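Castus: progress report to the Bukholm fund
Second reporting period
16th May

Where we are

The short version is that the simulator works, the policy mostly works, and the budget line called "contingency" has been doing exactly what it was put there to do. The longer version follows, as required under your reporting terms.

You will recall that Castus set out to answer a narrow question: whether a grasping policy trained only on rendered scenes can be made less fussy about the surface its objects sit on. Our first-period report was cheerful on this point. It was also based on plain grey tables, and plain grey tables flatter everyone.

What we did

In April we moved the whole test set on to what we call hard surfaces, meaning ones with strong pattern. Veined stone, busy woodgrain, speckled tile. The objects stayed the same, as did the arm, the lighting rig and the scoring. We ran 191 trials per policy, across 16 layouts, with the Schouten baseline retrained from scratch so that it could not complain of unfair treatment.

The baseline did badly. Its depth estimates held up, but its choice of grasp point wandered off after the pattern, and on 5 of the layouts it repeatedly tried to pick up a patch of countertop. It was very confident about this.

Our own method swaps the surface texture during training while holding the objects still, so the policy is penalised for changing its mind when only the worktop has changed. It chose a grasp point on the right object in all but 7 trials. We would like to report that those failures were interesting. Most were the clear glass items, which everybody in the field has trouble with, and two came from a layout in which we had put an object inside the worktop by mistake. The layout has been corrected and the trials left in the count.

What went less well

The Roduline physics update arrived in the middle of the work and changed how contact is resolved at the fingertips. Light objects began to slide away from a closing gripper with a sort of quiet dignity. We lost a fortnight to this, then pinned the old version and carried on. Moving to the new one is now a task of its own, and we would ask you to note the revised date in the schedule.

Spending is within the agreed total. Compute is over, travel is under, and the two nearly cancel out.

Next period

We will repeat the comparison with the grasp carried through to a lift and a hold, as choosing a sensible point is a good deal easier than doing something useful with it. A small run on a real arm is planned after that, if the bench is free.

The marble layouts will stay in the set as our standard hard case, and all later results will be quoted against them. Distractors remain part of each one, and they are chosen to be awkward in different ways - a silver knife lying flat on mottled brown stone offers very little to get hold of, and a glass salt shaker lets the veining show straight through its sides. For the target we have kept to things with a clear top, such as the pink soap bottle with the orange pump, where the fingers have to come down from above and a small error sideways is easy to spot.
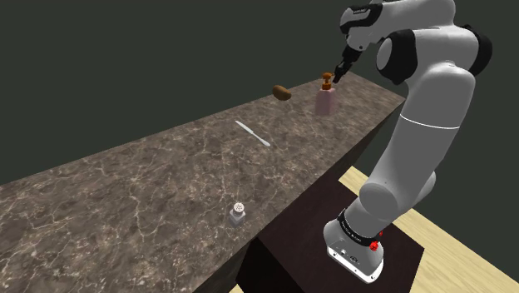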